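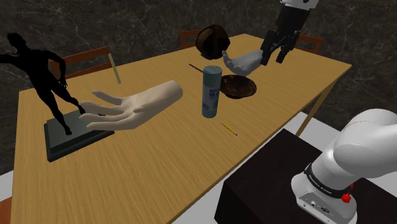

Gripper in sim drops light stuff after homing, fingers look closed

Usha Subramaniam
Running a tabletop pick cell in simulation before we move it over to the real arm at Ellard. Franka arm on a pedestal next to a long wood table, two finger parallel gripper, mixed clutter on the table (statue, spray can, bowl, pencil, mannequin hands etc). Big items fine. The small hand slips out partway through the move maybe one run in 9. No error, the gripper reports grasp OK. Changed the friction on the finger pads twice, no difference. Is it the pads, the force or the homing? Need this sorted before November, and I have 400 runs queued for tonight.

Dorian Delorme
Homing, most likely. Had the same with our Quezada cell. If you home the gripper with something still between the fingers it saves the wrong zero, and every width after that is off by a bit. Big object, you never notice. Small one, it thinks its closed enough and stops squeezing.
What I'd do:
Open all the way, nothing near the fingers, home, then read the width back. Should be zero closed. If not, home again.
Check your reset. Ours put the objects back first and homed the gripper second. Wrong order, swap them.
Then look at the grasp tolerance. If the inner and outer limits are wide it will say OK on almost anything, even empty.
Leave friction alone til thats done. Put it back to what you started with or you wont know what fixed it.
Also log the width at every step, not just at the grasp. I found ours at step 152 of the move, tiny jump and then gone.

istau_cells
could be the physics timestep. try a smaller one

Usha Subramaniam
Reset order was wrong here too, thanks Dorian. Swapped it, width reads zero now. Did a short batch and only one drop, on the pencil. Tolerance was also way too wide, tightened it. Havent touched the timestep yet, will try if the pencil keeps going. Putting the homing check in the startup list for the real arm aswell.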